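Cashewpreise Großhandel: wer kauft gerade und wo?

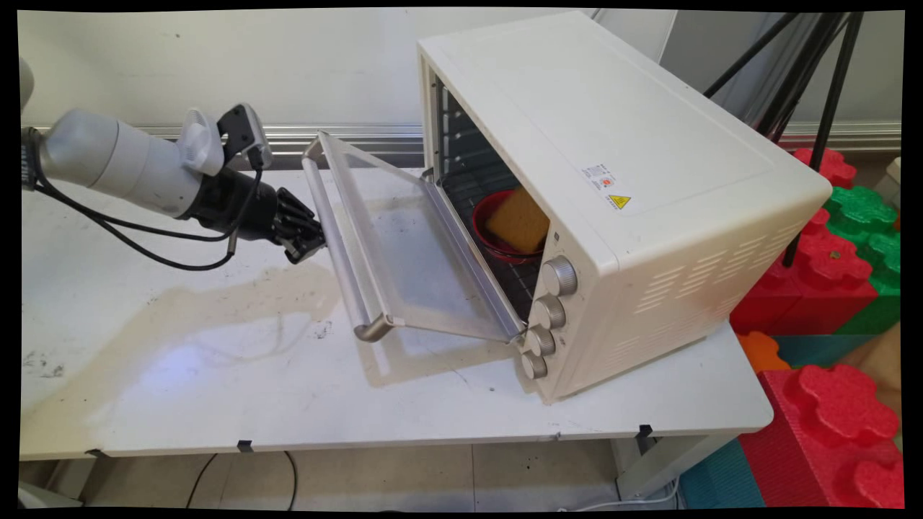 Thema eröffnet von marjan_jalali, 4 Beiträge, zuletzt im November

marjan_jalali
Ich suche Cashewkerne W320, Menge 1.000 kg, geliefert nach Norddeutschland. Bisher habe ich bei Jaltell immer kleine Partien genommen, jetzt lohnt sich vielleicht ein anderer Weg. Angebot von Benjelloun liegt vor, Zahlungsziel 9 Tage. Wer hat mit denen Erfahrung?

T.Holloway
Zweimal dort bestellt, beide Male Vietnamware. Bruchanteil war in Ordnung, die Papiere kamen spät. Ich würde bis Januar warten, vor Weihnachten zahlt man bei Nüssen immer drauf.

kinyua_v
Sehe ich anders. Wer im November nicht gekauft hat, stand bei uns im letzten Jahr im Januar ohne Ware da. Der Preis war danach auch nicht niedriger. Bei einer Tonne würde ich die Hälfte jetzt nehmen und den Rest später.
Und lass dir vorher ein Muster schicken. Wir rösten davon immer eine kleine Portion und schauen, wie gleichmäßig die Farbe wird.

T.Holloway
Kommt auf den Lieferanten an. Meiner hatte im Januar genug. Lagern kostet auch Geld, das rechnet hier kaum einer mit.

marjan_jalali
Danke euch. Lager habe ich, trocken und kühl, das ist nicht das Problem. Muster ist angefragt. Weiß jemand, ob Benjelloun in 22,68-kg-Kartons liefert oder in Säcken?

T.Holloway
Bei mir waren es Kartons, vakuumiert. 4 davon hatten Luft gezogen, wurden aber gutgeschrieben.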